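Cevell Kitchen Rentals: Frequently Asked Questions

Last updated Monday, January 20, 2020

What is included in the hourly rate?
Use of one kitchen bay, the stove, gas, water and trash pickup. Pans and knives are not included. Bring your own or ask at the desk about borrowing a set.

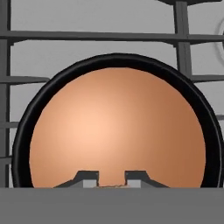
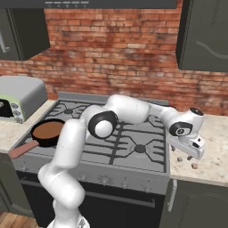
How do I book?
Call the desk or fill out the form at our Lotel Street office. New renters need a short walk-through first, which takes 15 minutes. Rosaire Robichaud does these most mornings.

Is there a deposit?
Yes, $200 per renter. We return it within 9 business days after your last booking, minus any cleaning charges.

Do I need a food permit?
If you plan to sell what you cook, yes. We need a copy on file before your first shift. Classes and family events do not need one.

Can I store food between bookings?
Dry goods only, in a closed bin with your name on it. Cold storage is rented separately -- ask for the Gatar room price list.

What if I run over my time?
We bill the extra time in 15-minute steps. If another renter is waiting, you will have to stop and clear the counter.

What is the cancellation policy?
Cancel by noon the day before and there is no charge. After that you pay half.

Where do I park?
Behind the building, off Zacharias Avenue. The loading door code is sent with your booking. Please don't block the ramp -- deliveries start early.

Who do I call if something breaks?
Dial extension 262 from the hall phone. If you smell gas, leave the building first and call from outside.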